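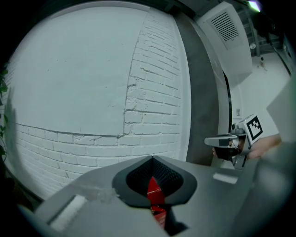

Painted brick, post 1 of 7
Lamai Luangrath – 8/2/24

Notes on the white brick wall on our floor of the Geraghty building. I get asked about it every time a desk moves near it.

2/7
The wall has two surfaces. The upper part is a smooth patch where the brick hardly shows. Lower down and to the right the individual bricks read clearly under the same white paint. A dark seam runs across at about mid-height where one meets the other.

3/7
There are faint cracks in the smooth part. I log them in pencil on a printout, with a date next to each end. Hairlines in a skim coat over old masonry are common. Width is what I track.

4/7
Paint is Wekley flat masonry white, 20 liters for the last full coat. Brick takes more than the smooth area because of the joints. Use a long-nap roller, then a 30 mm brush for the mortar lines.

5/7
Don't fill the seams with rigid filler. Two backings move at different rates and the line comes back. Flexible caulk, tooled flat – then wait a day before painting.

6/7
The air unit is mounted high, past the dark gray column. Wipe the grille slats before any painting on that side. Dust on a fresh flat finish doesn't brush off cleanly.

7/7
Still open: whether to seal the small dark specks on the smooth patch first. Weron sent a sample of stain blocker. I'll test it on one spot and post the result in August.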